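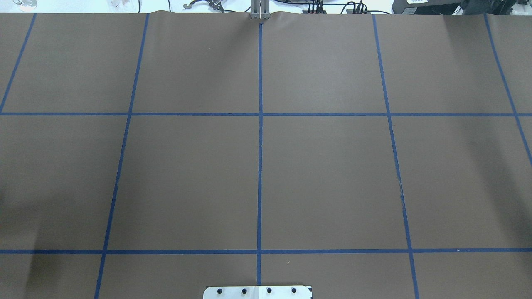 Out and About > Open Days and Works Visits
Print | E-mail

Open day at Arnura, Undanthorpe
November 10, 2019

The Arnura building is at the far end of the industrial estate at Undanthorpe, past the tyre place and the old weighbridge. Older readers will know it as the Gruber works. Gruber made shelving there until 2000, and the name can still be read on the brickwork from the car park side. I parked on the road as the car park was full by the time I arrived.

You sign in at a desk by the side entrance and are given a sticker and a plan of the building. There were 6 rooms open. The plan is a photocopy and the stairs are marked in the wrong place, so follow the arrows on the walls. I went up first and worked my way down, and I would suggest doing the same, as most people start on the ground floor and it gets crowded by the drinks table.

The upstairs rooms are mainly offices. One had a display of old Gruber catalogues and price lists, which I spent longer on than I meant to. A set of four-shelf units we had in the garage for years was in there, order number 3358, in a colour I don't remember them being sold in. The next room had drawings of the building before and after the new roof. The third was a talk on the heating system, standing room only, and I left after a few minutes.

Downstairs is more interesting. What I had come to see was the long table, which a neighbour had mentioned after the July opening. It is covered in smooth brown paper, the sort you would use for parcels, and the paper is divided up with strips of blue painter's tape. The lines run along the table and across it and make a grid of large cells. Some of the ones in the middle look more or less square.

I have tried the same thing at home on the bench, for sorting parts before putting something back together, and never got it to look as tidy. The guide in that room was patient with questions about it. Her advice was to get the paper flat and fixed down before any tape comes out, then put in one long line down the middle and measure everything else from that. If you start from an edge and the edge isn't true, every line after it will be out as well. She also said to pull off a full length of tape, hold it tight and lower it, and press it down from the centre. Look closely and you will still find small kinks in the blue where it has been pressed on by hand, and the width wanders a little in places. None of that matters from a normal standing distance.
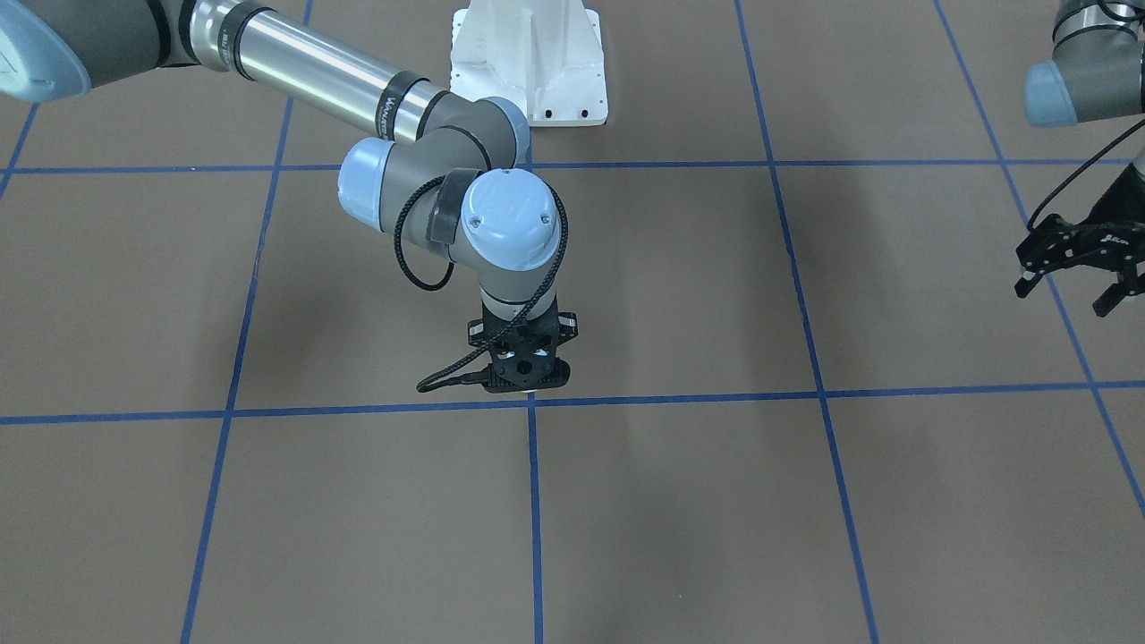
Can you use ordinary masking tape for a grid like this?
Ordinary masking tape will do for an afternoon, but it is close to brown paper in colour and the lines are hard to pick out. A strong blue shows up much better. Try a short piece on a spare bit of paper first, as some tapes lift the surface when you take them off.

A man beside me asked about chalk lines instead. The answer was that chalk smudges as soon as a sleeve goes over it. Pencil is fine for marking out where the tape will go, and a long straight edge is better than a tape measure for that part. I wrote all this down on the back of my plan.

There was some discussion about what size to make the cells. The general feeling was that they should be bigger than you think. On a small bench I would have four and leave it at that. My own mistake was making too many, and the tape then took up so much of the surface that I couldn't find a screw on it.
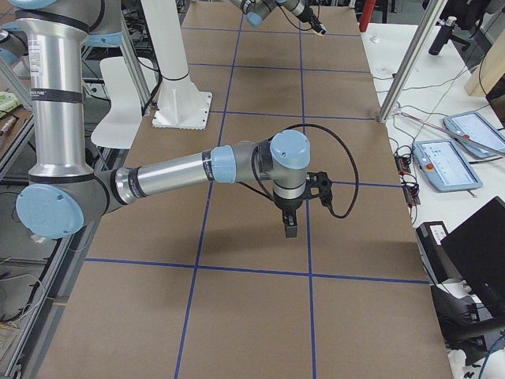 The other thing I asked about was the paper itself. Kraft paper comes in different weights and the thin stuff tears at the corners when you pull it tight. A heavier roll costs more but can be turned over and used again on the other side. I had been buying flat sheets and joining them, and the joins were where my tape never sat properly. One wide piece, with no joins, is the way to do it if your table is long.

From there the arrows take you through to the old paint shop, now a store, and then a small workshop where Joltska had a stand. Joltska are the firm who did the new windows. They had a cutaway frame to handle and plenty of leaflets. The store was roped off halfway along and there was not much to see in it beyond racking.

Tea, coffee and squash were by the back door, with flapjacks and a cheese scone that I can recommend. Seating was short. The toilets are on the ground floor, next to the stairs, and there is a ramp at the side entrance but no lift to the upper rooms.

Doors closed at 4 and people were being steered out a little before that. Entry was free, with a collection bucket for the roof. The number 6 bus stops at the top of the estate road, and it is a ten-minute walk down from there with a pavement on one side only.

Print | E-mail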